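**Revance open day, Cleltbridge — anyone else go?**

**giltedge_54** — Tue 13 April
Went over lunch, only had an hour. Parking awful. Big hall was mostly conveyors and a Giltadeck palletiser going round and round, fine if you like that. Best bit was the little two-arm cell at the back, doing a Christmas tree. In April, yes.
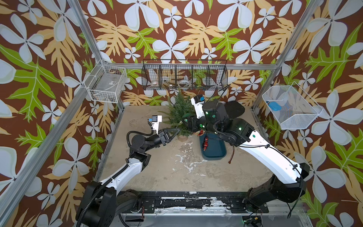 Queue was seven deep so I didn't get to ask much. Tinsel and a string of red beads, one gripper each side of the tree. Slow but I could of watched it all day.

**mothballs**
Slow is the word. My nan would have that tree done and the kettle on. What's it for though? Ahonen had arms packing real boxes at theirs last June.

**giltedge_54**
Boxes don't bend. Beads and tinsel do, thats the hard part surely

**pallet_jack82**
Agree with giltedge. Anything floppy is a pain, we gave up on bagging at work for that exact reason. Loved the wallpaper too — want it for my hall.

**mothballs**
Still say it's a toy. Show me it doing 2,000 of them on a night shift

**pallet_jack82**
Nobody's selling it for night shifts?? The lad on the stand said research, same as the leaflet.

**tinribs**
Missed it, was at the dentist. Are they open again Saturday or was that the lot? Leaflet just says "dates to follow"

**giltedge_54**
No idea sorry. Ring them. Get there before 11 if you do go, bacon rolls ran out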